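Collecting drink-making demos, week two

3 min read

Most of my work this month has been recording examples. The project is called Tarar, and the goal is a policy that can put together a simple cold drink from things on a table. Before it can learn anything it needs people to drive the arms through the task, over and over, and for now that means Danish Rajput and me.

We passed 436 usable episodes on 21st January. The target is 2,519, so there is a long way to go.

An episode starts with the table laid out: ice in the pink bowl, lemons and a lime, a cutting board, a cup, a tray. We move things between episodes so the policy can't memorize positions.

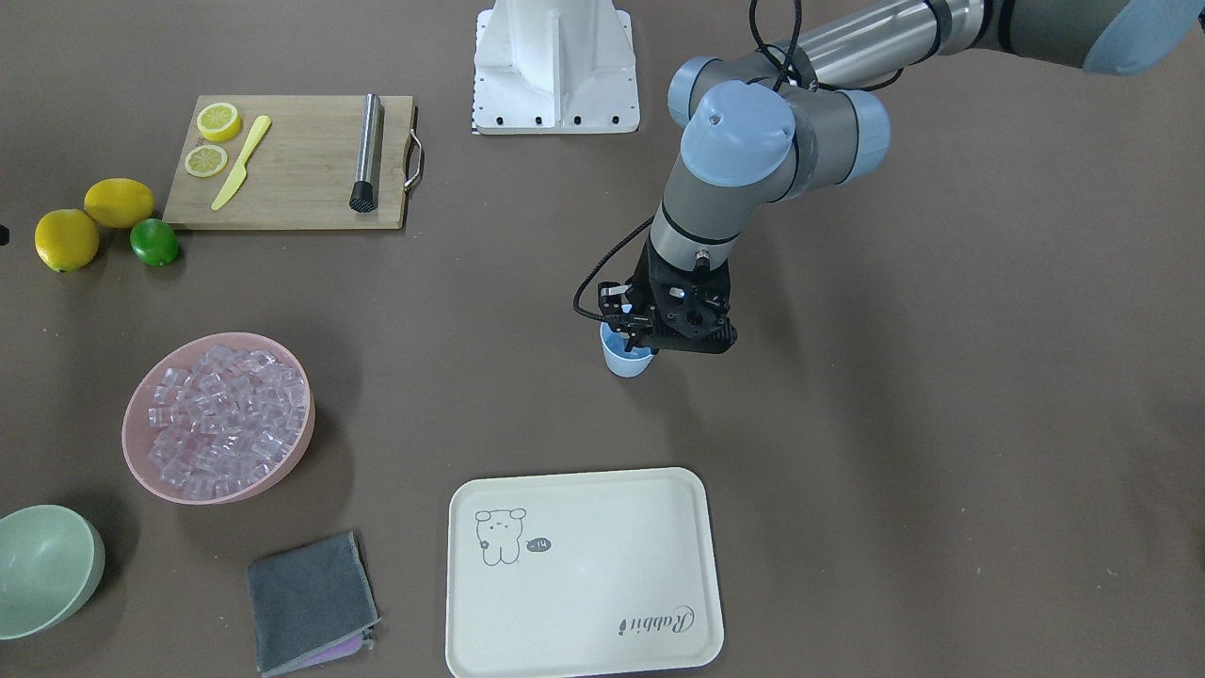 Left arm with the cup, ice bowl still full.

Ice is the hard part. We use clear plastic cubes, which saves us from mopping but doesn't make them any easier to see. In the wrist view they run together into one shiny heap, and it is hard to tell where one cube ends and the next begins.

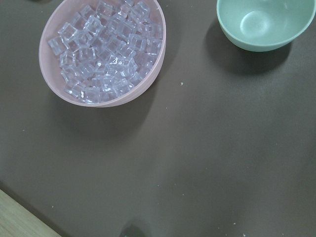

Kausar Kiani wrote after my last post to say that I should keep the failed grasps. Her point was that a policy trained only on clean pickups has never seen a missed one, so it has no idea how to recover. She keeps hers in a separate folder and mixes them in later, once the basic motion works.

I have started doing the same. If the gripper misses and the driver fixes it, the episode stays in. If the driver gives up, it goes in the other folder with a short note.

Garnishes are next on the list. The cherries come as a joined pair, and there are 2 ways to take them, by the fruit or by the stem.
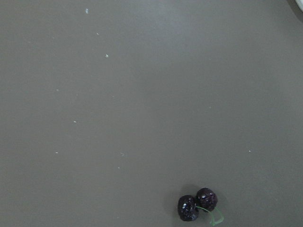
Danish prefers the stem and I prefer the fruit. For a few days we each did it our own way, and then I decided that was a bad idea this early on. We now both go for the fruit. I may add the stem grasps back when there is enough data to support both.

The other thing I changed is speed. My early episodes were too slow, with long pauses while I thought about the next move - and the model learns the pauses too.
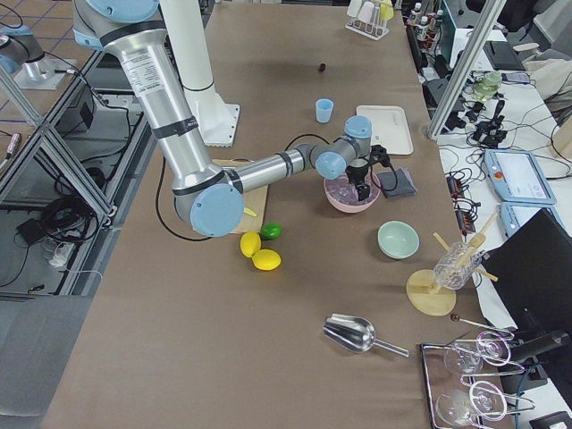 Now I do 6 practice runs before I record anything. It takes up part of the morning, but I throw out fewer episodes. The first training run will start once the ice set is done, and I'll post the results whichever way they go.

Recent posts
Naming episodes so you can find them again
What I got wrong in September
Moving our logs to Clulura
Notes on wrist camera exposure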